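Foil or parchment for freezing cooked food?

mcairns_h
01/02/2023
Cooking ahead for January and February, mostly stews and flatbreads. I've been wrapping everything in foil before it goes in the freezer. 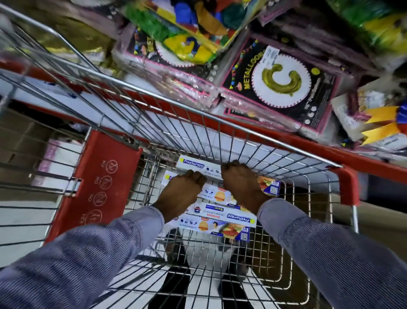 My sister says parchment first, then a bag. She says foil tears in the freezer and you get ice on the bread. Who is right?

juwita_chin
Your sister, for bread. Parchment between each piece, then a zip bag with the air pressed out. Foil splits at the folds once things get moved around.

Abundio V
Disagree. I've used foil for flatbreads for years and it's fine if you double it. Goes straight in the oven at 300 too. You can't do that with a bag.

juwita_chin
You can take it out of the bag, Abundio.

Abundio V
Sure, and then I need foil anyway.

gillies_marion
Not foil for the stews if there's tomato in them. The acid pits it and you get little gray specks on the food. I use Keveo tubs, the square ones, and leave some room at the top.

mcairns_h
There is tomato in most of them. Is it a problem for 6 weeks?

gillies_marion
I'd move them. The one I lost was a chili and it was in there less than that.

a_forsyth
Whatever you wrap with, put a date on it. Masking tape and a marker. Foil packages all look the same after a month.

mcairns_h
OK, tubs for stew. Trying half the bread each way.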